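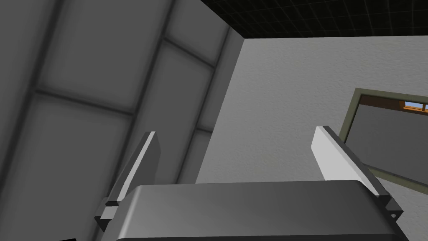 Por equipe Kakeck | Publicado em 28 de setembro | Leitura técnica

Início | Conjuntos de dados | Documentação | Histórico | Contato

Vivari: transcrições de rótulos de herbário

Este README acompanha a distribuição do Vivari, um conjunto de transcrições de rótulos de exsicatas em português. O material de origem é a coleção Toledo, formada por plantas secas montadas em cartolina, com rótulos manuscritos ou datilografados. O pacote contém apenas texto e metadados. As digitalizações das exsicatas não são redistribuídas.

Conteúdo do pacote

O arquivo rotulos.csv traz uma linha por rótulo. O arquivo localidades.csv traz os topônimos normalizados, ligados ao primeiro pela coluna id_local. O arquivo abreviaturas.txt lista as formas abreviadas encontradas nos rótulos e a expansão adotada. A codificação é UTF-8 sem BOM, o separador é ponto e vírgula e as quebras de linha seguem o padrão Unix. Campos vazios significam ausência de informação no rótulo. Quando a informação existe e não pôde ser lida, o campo contém a marca [ilegível].

A tabela principal tem 26 colunas. As de uso mais frequente são:

- id_rotulo: identificador estável entre versões;
- texto_bruto: transcrição literal, com a ortografia original;
- nome_cientifico: nome como consta no rótulo, sem atualização taxonômica;
- data_coleta: data em formato ISO, truncada quando o dia ou o mês faltam;
- altitude_m: altitude em metros, convertida quando o original usa pés;
- confianca: inteiro de 1 a 4, atribuído pelo revisor.

Procedimento de transcrição

Cada rótulo foi transcrito duas vezes, de forma independente, na ferramenta Flamell. As duas versões foram comparadas caractere a caractere, desconsiderando espaços duplicados. As divergências passaram a um terceiro leitor, cuja decisão prevalece. Os rótulos que continuaram sem leitura segura após essa etapa receberam confiança 1 e permanecem no conjunto.

Acentos e letras dobradas foram mantidos em texto_bruto. "Matto", "collecção" e "Nictheroy" aparecem assim, e a forma atual consta somente em localidades.csv. Rasuras legíveis são registradas entre chaves. Anotações a lápis feitas por determinadores posteriores ficam na coluna anotacao_secundaria e não devem ser confundidas com o rótulo de coleta.

Topônimos

A normalização cobre municípios e, quando possível, serras, rios e fazendas. Restaram 123 topônimos sem correspondência, quase todos nomes de fazendas extintas ou grafias com mais de uma leitura. Para esses registros a coluna id_local aponta para a entrada genérica do estado. Coordenadas só foram preenchidas quando constavam no próprio rótulo. Não houve georreferenciamento retrospectivo.

Limitações conhecidas

A abreviatura "S." pode significar "São", "Santo", "Serra" ou "Sul"; a expansão depende do contexto e é a principal fonte de erro em localidades.csv. Datas com o mês em algarismos romanos foram convertidas, mas II e 11 se confundem em parte dos manuscritos. Uma conferência por amostragem, feita em julho, encontrou erro de data em aproximadamente 3% dos registros com confiança inferior a 4. O conjunto não é adequado a estudos de distribuição geográfica sem revisão prévia das localidades.

Localidades de espécies ameaçadas foram reduzidas ao nível de município. O campo local_restrito indica esses casos.

Licença e citação

Transcrições e metadados sob CC BY 4.0. Para citar, usar: Kakeck, Vivari: transcrições de rótulos de herbário, coleção Toledo, com o número da versão utilizada. Correções devem ser enviadas com id_rotulo, valor atual, valor proposto e justificativa. Planilhas sem identificador não são processadas.

Comentários (3)

leitor_campo: A coluna altitude_m mistura valores convertidos e originais. Há como separar?

equipe Kakeck: Sim. A coluna altitude_unidade_orig informa a unidade do rótulo. Se estiver vazia, o rótulo não traz altitude.

briofita: O Excel come os zeros à esquerda do id_rotulo. Importar como texto resolve.

Contato | © Kakeck | Voltar ao topo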